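# Sweatshirt

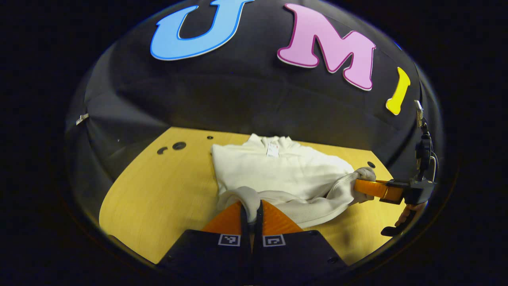 *A cream-white sweatshirt partway folded on a light wooden tabletop, with the label tag near the top.*

A **sweatshirt** is a pullover top made from a heavy knit, usually cotton or a cotton blend, with long sleeves and ribbed bands at the cuffs and hem. I've been writing the clothing pages for the Fellham Household Encyclopedia for a while now, and this is the one I kept putting off, mostly because I own far too many of them and have opinions.

## Fabric

Most sweatshirts come in one of two knits. French terry has little loops on the inside and feels cool and a bit springy. Fleece-back starts out the same way, but the loops get brushed until they fluff up, and that's the stuff you want in November. Some are fuzzy on the outside too, and those are my favorites to wear and my least favorite to wash (the lint!).

Weight is given in grams per square meter. A light one for summer evenings runs near 200, a regular one sits at 300, and anything at 400 is practically a coat. My own 400 takes a whole day to dry on the rack – I've stopped washing it in winter unless somebody spills something.

## Parts

The collar is normally a ribbed crew neck, with a size or care label sewn in at the back. Older styles have a small V-shaped insert under the collar in front. People will tell you it was there to soak up sweat, or to help the neck stretch, and I've read both so many times that I'm leaving the question open. Sleeves are either set in at the shoulder or cut raglan style, with a slanted seam running up to the collar. Raglan sleeves are roomier but they flop around more when you fold them.

See also: *Hoodie*, *Cardigan*, *Rib knit*.

## Folding

A thick sweatshirt doesn't behave like a T-shirt. The sleeves are long and heavy, and they slide off the pile as soon as you look away. There are a few common ways to deal with that:

- **Flat fold.** Lay it face down, bring each sleeve straight across the back, fold the sides in, then fold the hem up to the collar.
- **Kudell fold.** Named in our local sewing circle after the Kudell pattern books. The sleeves go down along the body in a narrow zigzag, and the whole thing is folded in thirds from the bottom.
- **Roll.** Good for suitcases, bad for shelves.

Walter Inga, who edits the laundry pages, swears by the flat fold and has moved my paragraph on rolling down the list 2 times. Fine, Walter. I still roll mine for trips.

Whichever you pick, smooth the body with your palms first and pull the cuffs out so they aren't bunched up inside.

## Care

Wash inside out in cool water and go easy on the fabric softener, as it can leave fleece feeling greasy. White and cream ones go in with other pale things only – I once turned a lovely oatmeal-colored Lehtinen pullover a sort of sad lilac with one sock. Dry flat if you have the space. Hangers leave bumps in the shoulders, especially on the heavier knits.

Pilling at the cuffs can be taken off with a fabric comb. Use short strokes and keep away from the ribbing seam.

## Storage

Shelves or deep drawers work best. The Madard entry on closets has shelf depths, if you're building your own.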